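2 min read

Okay, thread time. I've been trying to get the stuff in my house down to things we really use, and I have opinions now. 1/

It started in April when I couldn't close the hall closet. Like, physically leaned on it. Nope. 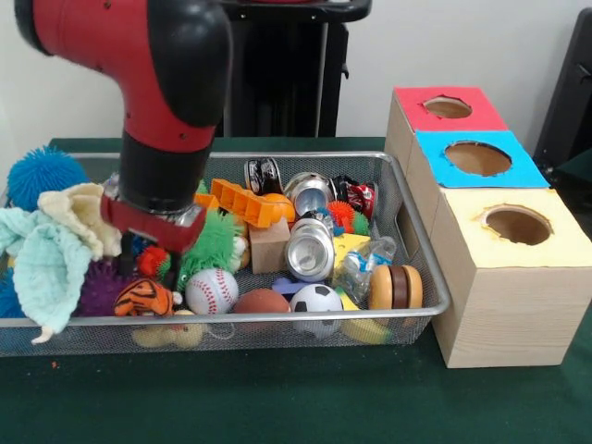

2/ My rule is one shelf a night. I tried doing a whole room once and ended up on the floor at midnight reading old birthday cards (no regrets, but the room looked worse!)

3/ Kid stuff is the hardest. Jade Staniforth told me to let the kids pick what goes, and wow, they're ruthless. My son gave up 7 stuffed animals in one go and I'm the one who fished a rabbit back out of the bag.

4/ Cables. Why do I own a charger for a phone I had in college??

5/ I've sold almost 400 dollars' worth so far, mostly books and one very ugly lamp. The lady who bought the lamp was thrilled with it, so good for her.

6/ Garage is next. Send snacks. And if anybody local wants a bread machine, it's yours, come get it before I change my mind again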